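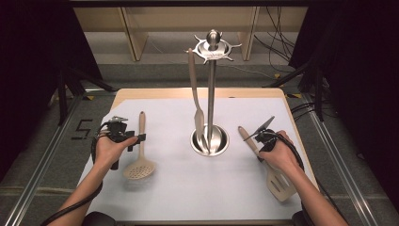 Shona Ngata wrote:
Get the one with the heavy base. I had a carousel with a light base and it tipped every time I took the ladle off one side and left everything on the other.

kekberg_kitchen wrote:
Heavier than what, though? The listings never give the weight. The one on my table is stainless, round base, pole up the middle, star-shaped rack with a knob on top. I've got a skimmer, a slotted spatula and a plain spatula to go on it, all with beige handles. Only the plain one is hanging so far. What I want to know before I clear out the drawer is whether people who have these still use them after a year.

drawerperson wrote:
No. Had one for two years and went back to the drawer. Everything on the counter near the stove gets a film of grease on it, including the tools you don't use that week. You end up washing clean spatulas.

Shona Ngata wrote:
Depends where you put it. Mine is on the other side of the sink and I don't get that.

Posts: 1,686

Jenő Bárány wrote:
I agree with drawerperson on the grease but not on the drawer. My drawer jammed every time the skimmer turned on its side. A skimmer is the worst thing to keep in a drawer. Hang the skimmer and the ladle, put the flat stuff away.

kekberg_kitchen wrote:
That's what made me look at these in the first place. Ours is a shallow drawer and the round head catches on the frame.

pottsie wrote:
Check the length before you hang everything. On my Susen rack the spatula touches the bottom, so it sits at an angle and knocks against the pole when the rack turns. The Drisari one a friend has is taller and everything hangs free.

kekberg_kitchen wrote:
The head of mine comes down inside the base. I don't mind that. I figured the base was there to catch drips.

pottsie wrote:
It is, but then the head is sitting in the drips. Dry them first or wipe the base out every couple of days.

drawerperson wrote:
So now you're washing the holder too.

Jenő Bárány wrote:
It takes ten seconds.

lowcounter wrote:
Different question, does the hole in the handle matter? I bought a Vincze turner and the hole is too small for the hooks on my rack. I ended up putting a loop of string through it, and now it hangs lower than the rest.

Shona Ngata wrote:
Yes, take one of your own tools to the store and try it on the hook. I drilled mine out a little but I wouldn't do that on a handle with a metal core.

kekberg_kitchen wrote:
OK, the plan for now: skimmer and both spatulas on the rack, whisk and tongs stay in the drawer. Rack goes on the counter away from the stove. I'll see how it goes until February and if the base is a mess by then I'll try a rail on the wall.

drawerperson wrote:
A rail is the same thing with screws.

Shona Ngata wrote:
A rail doesn't take up counter space. If you rent, ask before you drill. And space the tools out when you load the rack, one opposite the other, whatever the base weighs.

Last edited 12/5/24
Thread views: 2,831

lowcounter wrote:
Does anyone know if the hooks come off for washing? Mine has a knob on top but it won't budge.

pottsie wrote:
On the Susen the knob unscrews and the whole top lifts off the pole. Try it with a rubber glove.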